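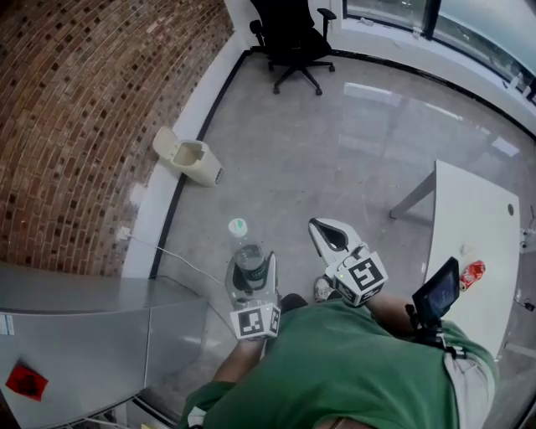 How to clear empties out of a home office

I don't believe in "systems", and I've never met a clever recycling gadget that beat a bin. You need ten minutes and a bit of suspicion.

1. Start with the floor. Bottles always end up there.
2. Check each one for dregs before it goes anywhere. "Empty" rarely is. Tip them down the sink.
3. Do the desk next. Cans left on their side leak – wipe underneath.
4. Caps on or off? Padholm says on, the next town says off. Ask your own council.
5. Keep the wastebasket for real rubbish. Davoud Tehrani swears by 2 bins side by side. I doubt most people would keep it up past Wednesday, but try it.

Crushing bottles flat is supposed to save loads of room. It saves a little.

12 comments · 1,423 shares
Last updated: September
Contact Mimero | Back to top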